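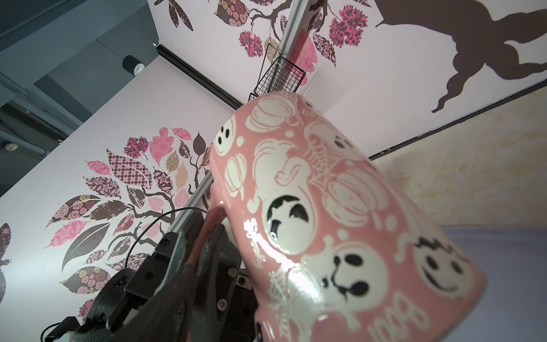

Irkstead Kitchen Swap: Your Questions

What is it?
You bring the crockery you're tired of and go home with the crockery somebody else is tired of. Money stays out of it.

When is the next one?
December, in the Girer Building, second floor. The elevator has opinions, so pack light.

How many pieces can I bring?
Up to 23. We used to have no limit. Then one household brought a wedding set for 12 and left with a different wedding set for 12, and the line went down the stairs.

Do you take chipped things?
No. Crazed glaze is fine for display, but please say so on the tag.

How do the points work?
Mugs and small plates earn one point. Serving bowls and anything with a lid that fits earn 5. A lid on its own earns our sympathy. 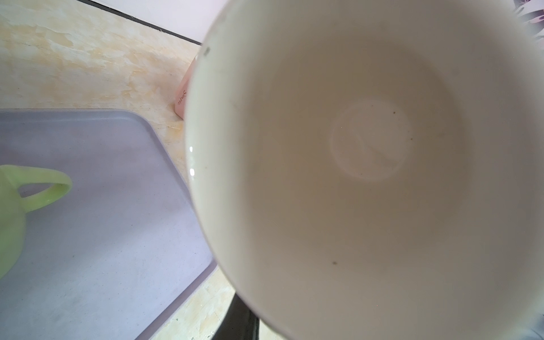

White serving bowl, 5 points.

Can I bring seasonal mugs?
Yes, in any season. Last year 642 pieces came through the door, and it felt as if most of them had a holiday on them.

Is everything dishwasher safe?
We don't know. Neither did the person who gave it up, in many cases. Look for a mark on the base, and if there isn't one, wash it by hand.

What happens to the leftovers?
Sumampouw Thrift picks them up the next morning. They do not want your fondue set either.

I left with the wrong box. Now what?
Write to the Prascach desk through the contact form and quote your tag number.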